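Module 341: Handling and Assembly Systems
Handout 3: Notes for the visit to the Pilto laboratory
Module leader: Babatunde Nwosu
Issued Jan 18, 2018

Purpose of the visit

Students will attend a demonstration of robotic work on desktop computers at the Pilto laboratory, Dutley. The visit supports the lectures on gripping and part location given in November. Attendance is required, and the written report counts towards the coursework mark.

The demonstration will be led by Brenda Orellana, who is responsible for the laboratory's work on dismantling used equipment. Questions should be kept until she invites them.

The demonstration cell

The arm works from above on a computer tower laid on its side with the side panel removed. The table is built from slotted aluminium sections, to which fixtures can be fastened and moved as the task changes. Students should note how little room the gripper has once it is inside the case, and how near the fingers must come to the motherboard before a part can be held. The drive cage and the cables limit the directions from which the arm can approach. A fixture plate with upright blocks, slots and pegs stands beside the tower.
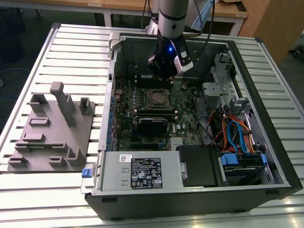
Points to observe

1. The order in which parts are approached, and whether one part must be removed before another can be reached.
2. The treatment of cables. Loose cables change shape when touched and are harder to locate than rigid parts.
3. Any pause or second attempt by the arm. Record what the operator does next.
4. The use of latches and clips. Consider which of these were designed for a human hand.

Conduct in the laboratory

Students must remain behind the marked line while the arm is powered. Bags and coats are to be left in the entrance hall. Photographs may be taken only with permission from Ms Orellana.

Report

Each student will submit a report of up to 2000 words. It should describe one handling operation in detail and propose one change to the gripper or the fixture. The report is marked out of 100. Reading: Chapter 3 of the course text.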